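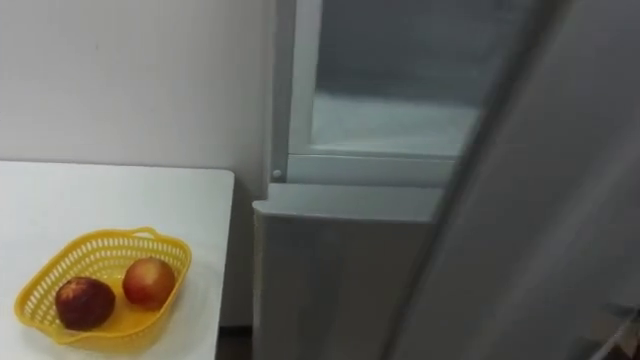

Called as a prosecution witness at Nerthorpe Crown Court: statement, travel and contact with another witness

Guilan Xiao

I should be grateful for guidance on the position of a prosecution witness in a fraud trial listed for November. The defendant is accused of taking deposits for building work under the trading name Tuvix and carrying out none of it. My own loss was £2,932. I gave a signed statement to the police and have now received a letter requiring me to attend court as a witness. I have never been inside a courtroom.

There are three matters on which I am uncertain. First, my statement runs to 16 pages and was made a long time ago. I do not have a copy, and I am concerned that I shall be asked about dates which I no longer remember clearly. Am I permitted to read it before giving evidence?

Secondly, I have moved house since the events in question and now live 80 miles from the court. My employer, Okex, has confirmed that I may be absent but that the time will be unpaid. Is any of this recoverable?

Thirdly, one of the other witnesses is a former neighbour with whom I remain on good terms. She has suggested that we travel together and "go over what happened" on the way. I have not yet replied to her.

Teemu Hirvonen

The answers below apply to England and Wales. Procedure in Scotland and in Northern Ireland differs in several respects.

On the statement: a witness is ordinarily allowed to read his or her own statement before going into court. Please contact the witness care officer named in your letter and say that you wish to do so. It will usually be shown to you at the court building on the day, so with a document of that length you should ask to arrive early. You may not take it into the witness box unless the judge permits it. If you are asked about a date and cannot recall it, the proper answer is that you cannot recall it. Counsel may then apply for you to look at the relevant passage. Should you notice an error while reading, tell the prosecution representative before you are called - do not alter the document yourself.

On expenses: a prosecution witness may claim towards travel, a meal allowance and loss of earnings. The rates are fixed, and the payment for lost earnings may well fall short of a full day's salary. The claim form contains a section which your employer must complete, and I would suggest that the payroll department at Okex is told of this in advance. Retain all tickets and receipts. If the distance makes a morning start impractical, overnight accommodation can sometimes be arranged, but it must be agreed with witness care beforehand. Do not book a hotel and expect to be repaid.

On your former neighbour: you may travel together, but you should not discuss the evidence, either before the trial or while one of you is waiting to be called. Any such conversation may be raised in cross-examination and could damage the case. I would reply to her in writing, politely, and say that you would prefer not to speak of the matter until the trial has ended.

You may also ask for a visit to the court before the trial. The Witness Service arranges these free of charge. Finally, the £2,932 is not awarded automatically upon conviction. The court may make a compensation order, and the police should be told that you seek one and given evidence of the payment.

kuusisto_m

Agree with the above about not discussing it. I was a witness at a different court and spent the whole of the first day in the waiting room, then was sent home and told to return the next morning. I would advise taking a book, some food and a telephone charger. I was in the witness box for less time than it took me to park. My expenses were paid in the end, but the first form was returned to me unsigned by my employer, so please check that page before posting it.

Related items

Can a witness summons be withdrawn?
Asking for screens when giving evidence
Compensation orders and what happens if the defendant does not pay
Claiming childcare costs for a day at court
Trial date moved at short notice: whom to contact
Reading a victim personal statement aloud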